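Home Projects Workshop Reviews Back Issues Subscribe

Two arms, one bench

The build began in June in a shared workshop at Trosbridge, where Petrică Olteanu and Valentin Zamfir rent bench space every Wednesday evening. Their aim is a two-armed machine that can pick up small items from a soft surface without dragging the surface along. They call it Halliday. Most of the work so far has been done in simulation, on a desktop computer at the end of the bench.

The simulated room is plain: flat grey and white walls, a plank floor, and a framed print of The Starry Night. The test piece is a small salmon-pink capsule shape on a pink slab marked with black angular lines.

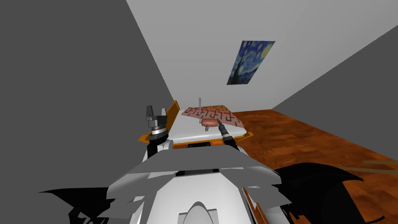

Olteanu wrote the arm controller, and Zamfir handles the contact model. The two halves run as separate processes and exchange joint targets over a local socket. An early version sent them as text, and the delay made both arms overshoot. Packing the values as binary cured that in one evening.

Contact took longer. With the default friction settings the slab slid at the lightest touch, so Zamfir measured a real cushion with a spring balance and entered the figures by hand. Log 218 was the first in which it stayed put. By log 324 they had stopped changing the friction and moved on to the grippers.

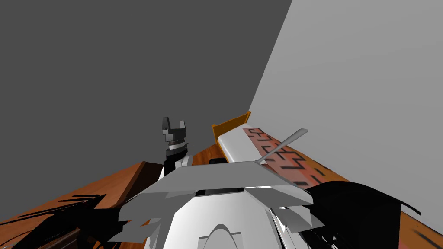 Reading time: 5 minutes

The left gripper has parallel fingers driven from a single command, open or closed. Olteanu wants a third state, a light hold, which means reading motor current and filtering it. The filter is borrowed from Tirneck, his earlier plotter project, and needs retuning for the slower motion.

A further problem is the view from behind the robot. Its own white body panels take up much of the lower part, and a forearm can hide the point of contact. Zamfir would prefer a second viewpoint from the side. Olteanu would sooner move the shoulders back and has redrawn the mount twice.

The control code stands at 1704 lines. Metal for the first real arm is on order from Pondalau, and the base plate will be drilled once the shoulder spacing is settled.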